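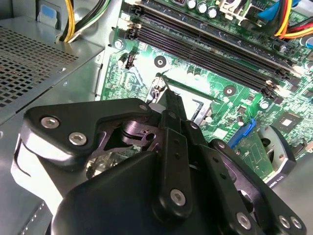 Old computers: what to bring and what to do first

3 March 2026
By Hường Đoàn

Print this page | E-mail this page

The Trorholm library will take old desktop computers, laptops and monitors again this spring. Drop-off is at the Caldeira Street entrance during normal opening hours. The February collection brought in 58 machines, and 18 of those were good enough to be set up again for people on the waiting list. The rest went to the Bumis recycling yard for parts and metal.

Please copy off anything you want to keep before you come. We can't get files back once a machine has been handed in. Sign out of your e-mail and any store accounts, and write down license keys for programs you plan to use on your next computer. If you want to keep the hard drive, take it out at home or ask at the desk -- it takes a few minutes and there is no charge.

Drives left in the machines are wiped by Thảo Nghiêm and her group before anything else is done with them. A drive that can't be wiped is destroyed. You can ask for a signed slip saying which was done.

Power cords are welcome, and so are keyboards and mice if all the keys and buttons work. We can't take printers, televisions or loose batteries. A laptop with a swollen battery should go straight to the yard -- don't bring it into the building.

Machines with at least 8 GB of memory are the most useful to us. Older ones are still accepted, but they will most likely be recycled. The limit is 4 items per household. Businesses should call Uria Hauling and arrange a pickup.

The waiting list for a refurbished computer is open to anyone with a library card. Sign up at the front desk.

Contact the newsletter desk | Copyright Trorholm Library | Back to top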